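Last updated: September

Waaka handling project: progress report on the open day at Droklow

Purpose of this report

This covers the open day held under the public engagement part of the grant, and the work that led up to it. Spending and staffing are reported separately in the half-year return.

What was done

The workshop at Droklow was open from 10 am to 4 pm. Visitors came in groups and each group saw the same demonstration: the Waaka arm picking small parts from a table, placing them in marked areas and then handing over to the Flimow software, which planned the next round. A second station let people set up a sorting task themselves on a tablet and watch the arm try it.

We had 154 visitors. The target in the grant agreement was lower, so this part of the plan is met for the year. Two school parties came in the morning. The afternoon was mostly local firms, including four people from Wukevau, who asked for a follow-up visit to talk about packing.

Results on the day

The arm attempted 675 picks across all the sessions. Of these, 500 were completed with no help from staff. Most of the failures were on thin flat parts, which the fingers tend to push along the table before they close. We knew about this beforehand and left those parts in, as visitors from the firms handle similar items.

The software stopped once, shortly after lunch, and had to be restarted. The group waiting at that point was moved to the tablet station and saw the main demonstration later.

Table layout

The demonstration table is divided with blue tape so that staff can reset parts quickly between groups. The arm's wrist camera is used to check the position of the areas at the start of each session. The layout was kept simple enough for visitors to follow from behind the barrier.

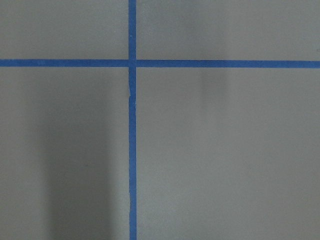 Figure 1. Tape crossing on the grey table surface, from the wrist camera.

The tape has a small crease a little below the crossing. We intend to replace the tape with painted lines before the next event. Lighting also needs attention: shadow on the table makes the camera check less reliable than we would like, and we are pricing two fixed lamps.

Costs

The event cost £980, covering printed material, refreshments and the hire of barriers. This is within the sum agreed.

Next steps

Change the fingers for a thinner pair and repeat the flat part tests.
Fit the lamps and mark out the table again.
Arrange the follow-up visit with Wukevau.
Send the feedback forms with the next report.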